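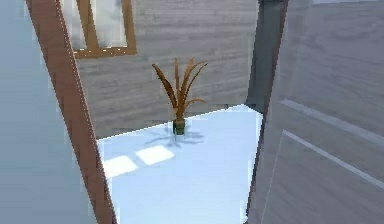 The navigation group at Stilthorpe opened its doors on April 12, 2021, and 12 of us from the Flornbridge branch made the trip over to see what they have been working on. Most of the morning was spent in front of a large screen, watching a simulated robot find its way through a simulated house. The house is called Ashworth, and the group built it room by room over the winter. One of the first stops was a doorway with a wooden frame, looking through to a pale floor, a potted plant with long orange-brown leaves and a window in the back wall. The robot had to decide whether it could get through the opening and where it could go once inside.

The group does almost all of its early testing this way. A run in the simulator costs nothing if it ends badly, and the staff can repeat the same run with one thing changed. They told us the current version of the planner went through 2000 runs before it was loaded onto a real machine. We watched 6 of them. Four went cleanly. In one the robot stopped short of a doorway and would not go on, and in another it turned too early and clipped the jamb. The presenter left both of those in the program and went through the logs with us, which many of us found the most useful part of the visit.

Doorways got a lot of attention. A robot coming up to one at an angle sees only a slice of the room behind it, and the planner has to make a guess about the rest. Light is another problem. The bright patches on the floor near the door frame are there in the rendering so the software has to deal with them, and an earlier version treated patches like that as objects and steered around them. Plants are hard for a different reason. The pot is a simple shape, but the leaves spread out well past it, and the shadow spreads out across the floor. The group now marks the leaves as something to keep clear of and the shadow as plain floor.

After lunch we moved to the test hall, where the same planner was running on a wheeled base called Dindholm. The course was made of plywood walls with two doorways. The base got through the first without trouble and took three tries at the second. The staff put this down to a worn wheel, and they plan to replace it before the next round of tests.

Questions ran long. Several people asked how close the simulator comes to a real house, and the answer was that it is good on layout and weaker on surfaces. Carpet, rugs and door sills are still handled with rough estimates. Someone also asked about pets. There are none in Ashworth so far.

Stilthorpe will hold a second open day in June, starting at 2 in the afternoon. Places are limited by the size of the viewing room. Members who would like to go should give their names to the branch office, and those who missed the first visit will be placed first. Bring flat shoes for the test hall. Parking is behind the main building, and the gate code will be sent out with the confirmation.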